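Pritisbridge students teach robot arm to set out a kitchen

13/05/2026

Students in the after-school robotics club at Pritisbridge High School are spending the spring on a project called Salameh, in which a robot arm learns to sort and put away kitchen items on a tabletop.

The club has 19 members this year, up from 8 when it started. They work in pairs, and each pair is responsible for one task. The current tasks include placing toy food on a plate, moving a cup next to a bowl and opening the door of a small toaster oven.

Members guide the arm through each task by hand and save the run. The saved runs are then used to train the software that moves the arm without help. Last week the club finished its set of 43 runs for the plate task and began on the colander, which students say is harder to pick up because of its size and short handles.

The items are laid out differently before each run so that the arm does not learn just one arrangement. Students take turns choosing where everything goes.

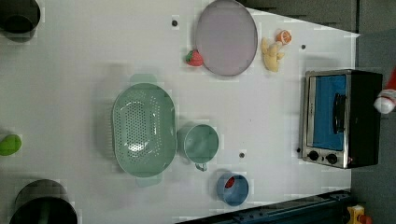
Regional meet in November

The club plans to enter Salameh in the Fulevside student robotics meet in November. Teams there get 2 attempts at a household task picked by the judges on the day, and the better score counts. Teams must also hand in a written log of their work.

Pritisbridge entered for the first time last year with a block-stacking project and placed in the middle of the field. Students said their log was too thin, and they now write an entry at the end of every session.

The parts for this year's project were paid for with a grant from Jistdale, a local machine shop. The club meets in the school's technology lab and is open to students in all grades. No programming experience is needed. Sign-up sheets for the fall are available at the front office.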